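March 20, 2019

Wednesday, day off. Bench log and the rest of it, written up in one go because I let the last few slide.

Rebuild of the Prakberg

Started with the rebuildable, which has been leaking from the airflow ring ever since I changed the lower O-ring in December. Took it down completely. The ring I fitted then is slightly thinner in section than the one it replaced. It seats well enough with the tank upright and lets go when the tank is laid on its side, so every trip in a coat pocket ended with liquid in the 510 connector. Found the right one in the original spares bag, under the warranty card, where I'd have found it in December if I had looked.

Cleaned the deck with hot water and a soft brush, then a pass with isopropyl on the posts. The negative post screw is rounding off at the slot. I have two spares and used one. The old screw went in the bin before I could talk myself into keeping it.

New coils: dual, 26 gauge Kanthal, 3 mm inner diameter, spaced wraps. Read 0.40 ohms on the tab checker and 0.42 on the mod, the usual difference between those two. Let them glow at low power and strummed out one hot spot on the left coil, outer leg. The leg was a little long and sat higher than its partner. Trimmed it, re-clamped it, pulsed it again. Even from the middle out on both sides after that.

Wicking I did twice. First attempt was too dense at the tails and I got a dry hit at 40 watts on the fourth or fifth pull. Thinned the tails with tweezers and cut them so they only brush the floor of the juice channel. Second attempt has been fine all afternoon at the same setting. I keep writing this down and I keep starting out with too much cotton. For next time: comb it out, cut at the outer edge of the deck, tuck, do not pack.

Filled to just under the chimney, capped, closed the airflow, left it on its side on a paper towel for an hour. Towel dry. Opened the airflow to half and left it another hour. Still dry.

Batteries

Ran the married pair from the regulated mod through the charger on the analysis cycle. They were bought together and have only been used together, marked A and B. A came back three percent down on its figure from the last test and B was down nearly the same. Good enough to keep. There is a small tear in the wrap on B at the positive end, over the insulator ring. Peeled it and rewrapped with a clear sleeve, new insulator under it. Shrunk it with the hair dryer on the lower setting. I don't like to go near a cell with the heat gun.

The single cell from the old tube mod I am retiring. It charges to 4.17 and sits at 4.09 by the next morning with nothing attached. Terminals taped, into the recycling tub with the other two.

Odine mouth-to-lung pod, first notes

The post brought the Odine pod that Jarlath Tully had been offering me for weeks. He bought two and only liked the color of one. Small device, internal battery, fixed output, no screen. The pod is refilled through a side port under a rubber plug. The plug is stiff and needs a fingernail, and my nails are short, so I used the flat end of a spudger and left a mark on it.

Primed it with three dry pulls and gave it ten minutes. Draw is tight, a bit tighter than I would choose, with no adjustment of any kind. Flavor is muted for the first quarter of the pod and then picks up. I put that down to the wick taking its time. There is a faint whistle on a hard pull, gone on a soft one. Draw activation is quick and I had no misfires in the evening.

Condensation under the pod is the weak point. After one fill I had a film on both contacts. Wiped with a cotton swab, no loss of function, but anyone who doesn't wipe it will have trouble inside a couple of weeks. I want to see what it does on a thicker liquid before I tell Jarlath whether he was right about it.

Power: charged from the computer's USB port, full in a little under an hour from the blinking light. Not tested from flat. Put that on the list for the weekend.
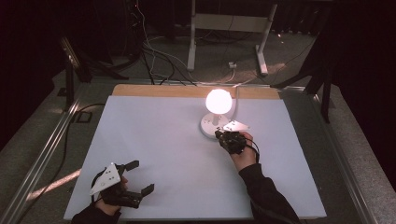 Liquids

Mixed nothing new. The tobacco custard from the Mac Suibhne recipe is at 17 days' steep and has lost the sharp note it had at the first week's tasting. Color has gone from straw to light amber. Vanilla is further forward now and the tobacco sits behind it and a little to one side, more like dry hay than leaf. I would drop the sweetener by half on the next batch. It gums the coils early, and the custard carries enough sweetness on its own.

The Astulell lemon is a failure and I am going to stop pretending otherwise. It was thin when mixed, thin at a week, and now tastes of furniture polish on the exhale. I suspect the concentrate, which was near the end of the bottle and had been open through last summer. Poured off what was left. Labeled the bottle position on the shelf as free.

Stock check while the cupboard was open: VG is fine, PG is down to the last third, nicotine base is in the freezer and sealed. Need to order 30 ml bottles with the narrow tips. The wide tips do not fit the Odine's port, and I got a good deal of liquid down the side finding that out.

Other

Filed the Kanthal by gauge again. The 28 had ended up in the 26 bag – explains the odd reading I got on that single coil a while back, where I blamed the mod.

Cut back to a 3 mg base in the daytime tank from this evening. The 6 stays in the pod, where the smaller cloud makes sense of it. Will see how the mornings go before I change anything else.

To do: order PG and narrow tips, test the Odine from flat, write to Jarlath about the plug, check the Prakberg for leaks after a night on its side in the drawer.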